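The Lost Property Department Gets a Hand

Kettani Residences rents furnished rooms by the week to people who leave things in them. Engineers on contract, nurses between leases, a man who sold boats. They check out at six in the morning with one eye open, and what they forget ends up in the basement of the Steron Street building, where for most of a decade it was the problem of Nouhaila Tawfik.

Tawfik's title is returns coordinator. Her job, until last year, was to go through a tub from each vacated room, pick up every item, decide what it was, bag it, tag it, type it in, and put it on a shelf. In a busy week there were 800 items. She can tell you more than you want to know about phone chargers.

"People ask about the strange stuff," she says. "The strange stuff is easy. Somebody calls about the strange stuff. It's the glasses. Everybody's glasses look the same and everybody thinks theirs are special."

Then Kettani hired a small automation outfit called Plondico, and Plondico proposed an arm. It would do the picking up and the putting down. Tawfik would do the deciding. The staff of seven in the basement heard this the way staff usually hear such things, and two of them updated their resumes over lunch.

The arm did not arrive for months. What arrived first was Amr Alaoui, with a laptop and a folding chair, to explain that the robot would be practicing in a computer before anyone let it near a customer's belongings. He set up a screen by the coffee machine and let it run all day. It became the basement's television.

The rendered rooms were plain to the point of sadness. Each had some furniture, a few walls and whatever objects Alaoui had pulled out of his library that morning, and in each one the same white arm went about its business over and over. The staff took to criticizing the decor. They also took to criticizing the robot, which Alaoui had been hoping for and had been too polite to ask.
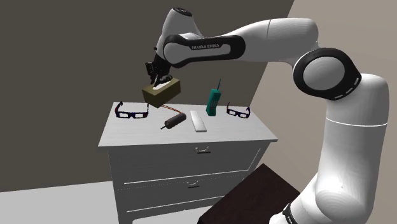 7 min read

A tissue box is a decent test, Alaoui says, since it's light, it's wide, and it has a soft spot right where you'd like to grab. In the rendering the gripper has the box up over a gray dresser, tilted, with the tissue directly underneath the fingers. Tawfik looked at that one for a while and said that she would have taken it by the sides.

He wrote it down. He wrote down most of what she said that fall, and a good deal of it concerned the company a box might keep. On the dresser were two pairs of glasses, a motor with its wires trailing, a teal phone with an antenna, and something white and slim that the break room decided was a remote. Tawfik had no quarrel with the phone, having shelved older. Her complaint was that everything had so much space around it.

"Nobody's stuff is like that," she says. "In my tub the glasses are inside a sock."

So Alaoui built messier rooms. He put things on top of other things. The arm's success rate, which had been climbing nicely, fell off a cliff, and he spent most of October looking like a man whose own tub had been emptied onto the floor. By the time the real machine was bolted down next to the sorting bench, it was managing 94 percent in the simulator on the cluttered settings. On the bench, at first, it managed rather less. It was very good with books. It regarded scarves as a rumor.

What has changed for the people is harder to put on a chart, although Kettani has made a chart. Nobody was let go. The two with the fresh resumes did leave, one for a dental office and one for a rival that still does everything by hand, and only one of them was replaced. The rest spend less time bent over tubs and more on the phone with former tenants, a trade several describe as even. Backs are better. Tempers depend on the tenant.

Tawfik now works at a screen beside the bench. The arm lifts an item, holds it up, and waits for her to say what it is. She finds the waiting unnerving. For a while she said "thank you" to it, then stopped, then noticed she had started again.

There is also the matter of pace. Kettani's managers would like the arm to go faster, and it could. Tawfik would like it to go at the speed of a person reading a label, and for now her setting holds, mostly thanks to a software menu from a supplier called Punell that none of the managers can find their way around. She has not offered to show them.

The socks are still done by hand.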